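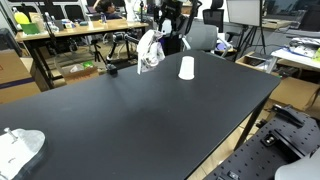 December, Friday, 4.40 pm

Archive tooling, day five. Very good day!

Rilla's blog host is closing its free tier at the end of the month, so the export of the Jinunell group's posts has jumped to the top of my list. Writing this down while it's fresh, partly for Sanne, who picks it up on the weekend shift.

Where we were this morning: Mushi (our crawler, still no version number, sorry Ryota) could get the text of a post and its tags, but it lost every reblog comment below the first. For most blogs you'd shrug. For this community the comments are the whole point. People wrote back and forth for years in those chains, and saving the top post on its own is like keeping the envelope and tossing the letter.

Tried first: walking the chain from the newest reblog backwards. Works on short ones. On long ones it hits a deleted account halfway and stops dead. Out of 500 test posts, 353 came through with the full chain. Better than yesterday, still not something I'd hand to the people who wrote them.

Tried second, after lunch: Misaki's idea. Start from both ends and meet in the middle. When an account is gone, its text is often still quoted in a later reblog by somebody who stayed. I was sceptical and she was completely right. Ran it on the first 100 failures and all but 20 came back whole, in the right order, with the old usernames attached. I may have yelled a bit. Colour me converted.

The leftover ones look like two different problems:

- chains where the quoted text was edited by the person passing it on (people did this for jokes, constantly)
- chains where the blog got flagged and the host serves the login page with a normal 200 code, so Mushi happily saves a login page. Grr.

Second one is easy, I'll check the page title before saving. For the first I'd like to keep both versions and mark them as differing. Toshio thinks we should pick the oldest. I don't love that, the edits are part of how people talked there. Let's argue about it over coffee.

Privacy, so it doesn't get lost again: Sibel talked to the blog owners' group on Sevari last night. Most are happy with a public copy, a few want theirs locked, and one person wants everything under an old name changed to the new one. We need a rename step before anything goes up. It has to reach inside quoted comments too, otherwise the old name turns up in everyone else's copy. Sibel has the list. Please don't paste it in here or in the chat.

For Sanne:

Run with the slow setting on. The fast one got us a temporary block at 11 and I lost most of an hour to it.
The notes posts (the ones with no body) still save as blank files. Leave them, I have a half-finished fix on my machine.
If the disk warning comes up, move the images folder first, the text is tiny.

Still to do: title check, rename step, ask Ryota whether dates should stay in the host's time zone or go to the author's. Leaving the rest of the failures running on slow when I head out.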